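Bimanual bottle packing task: left arm regrasp or fixed grasp?

Student Projects > Manipulation > Course and club builds

skotov_lab
Posts: 45
18 January 2021

Our project group is on the two-arm packing task for the robotics course. Glass Coke bottles go from the table into a molded foam holder, six pockets, two rows. Parallel grippers on both arms. The project is registered as Hernia (short for something, the acronym was decided before I joined).

Current state: the back row is solved. The arm comes down over the cap, grips the neck, lifts, places vertically. The front row is the problem. With the back row filled, the gripper body comes close enough to the standing bottles that the planner rejects most approach poses. We are left with grasps lower on the bottle, and those tilt on lift.

Options we are considering:

1. Fill the front row first and approach the back row from above.
2. Keep the order, grasp low, correct the tilt in the air before the descent.
3. Regrasp on the table using the second arm.

I am leaning toward 3. Two of the group want 2. Opinions?

rirance
Posts: 1000

Option 1. Change the order and you don't have a problem. If the arm bases are on your side of the table you will have the same clearance issue mirrored, but a vertical approach doesn't care much which row is full.

skotov_lab

The task sheet fixes the order. Back row first, then front. Should have said that.

rirance

Then 2. A regrasp costs you a full place and pick cycle per bottle and adds two contact events that can fail. Tilt correction is one wrist rotation. You know the grasp pose at closure, so rotate to vertical at a safe height and descend.

kreuzgelenk

You know the commanded grasp pose. You do not know the pose of the bottle in the gripper. A full glass bottle held on a curved section by flat fingers will rotate about the finger axis as soon as it leaves the table. The center of mass is well below the neck. If the grasp is above it you get a pendulum, if the grasp is at it you get whatever friction gives you.

We ran this in June with rubber pads on the fingers and the in-hand angle after lift varied by 17 degrees across trials with the same commanded grasp. Open loop correction is not going to put that in a pocket.

rirance

17 degrees with pads sounds like a grip force problem. What were you closing at?

kreuzgelenk

Default limit. Raising it helped on the straight part of the body and made no difference near the shoulder, where the fingers only touch along a line. You can squeeze a cone as hard as you like, it still wants to move toward the thin end.

skotov_lab

This matches what we see. The bottle is often at a diagonal by the time it clears the table. The grip covers part of the neck and part of the body, so contact is on the taper. I logged the wrist angle, but that tells me nothing about the slip.

cieślak_m_proj
Posts: 212

Have a head camera? Red cap against a white table is about the easiest segmentation you will ever get. Fit a line from the cap centroid to the label centroid, that is your bottle axis in the image. Two points, no training. We used it on our Cieślak build for the club demo and it ran at camera rate on a laptop.

skotov_lab

Head camera, yes, fixed above the table. The label is also red, so color alone gives two blobs per bottle, which for this purpose is convenient. The difficulty is association. With bottles standing in the holder and more on the table there are a lot of red blobs.

cieślak_m_proj

Crop to a window around the projected gripper position. You have forward kinematics. Anything outside the window is discarded. When the fingers cover part of the label, weight the cap higher and take the label edge instead of the centroid.

One axis is unobservable from a single view (tilt toward or away from the camera). Orient the wrist so that the finger axis points along the viewing direction before you measure. Slip is mostly about that axis, so it shows up in the image plane.

rirance

That is fine and I agree with it, but note that this is still option 2. Measured instead of open loop, no regrasp.

kreuzgelenk

Agreed if the wrist has the range. Check that before you write any code. Our left arm hit its joint limit correcting a bottle with the cap pointing outward, and it had to put the bottle down and start again. That is how we ended up with option 3 whether we wanted it or not.

skotov_lab

Checked in simulation. Right arm has the range for all three front pockets. Left arm has it for two of them. For the third it is short when the cap leans left, and the cap usually leans left.

rirance

Assign that pocket to the right arm.

skotov_lab

Possible. Then the right arm crosses over the holder while the left one is parked, and the cycle time gets worse. The grade is partly on cycle time. How much worse I don't know yet.

kreuzgelenk

Still cheaper than a regrasp. Also consider two bottles standing nearly touching on the right. The open fingers have to pass one to reach the other. If the near one gets bumped, glass on a hard table slides or goes over. Take the outer bottle of any pair first and come in from the free side.

cieślak_m_proj

Or use a narrower pre-grasp opening. Everyone leaves it at maximum. Bottle neck plus a small margin is enough once the cap detection works, and it removes most of the collisions in the approach phase too. Might even give you back some of the vertical approaches in the front row that the planner is rejecting now.

skotov_lab

The opening was at maximum. Reduced it, reran the planner, and the vertical neck grasp is now feasible for the middle front pocket with the back row full. The outer two are still rejected.

Also measured the holder. It moves when a bottle touches the pocket rim off center, being foam with nothing under it. Do you fix yours down or relocalize after each placement?

rirance

Double-sided tape if the rules allow fixtures. Relocalize if they don't.

skotov_lab

Rules say the holder must stay free. Relocalizing then. The current setup has the back row placed, the left arm on a lifted bottle and the right one at its approach pose, and I am using that configuration as the start state for the tilt measurement tests. Will post angle data when there is enough of it to be worth plotting.

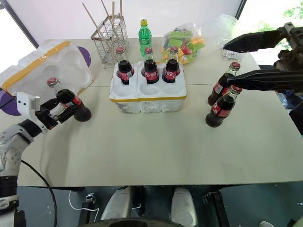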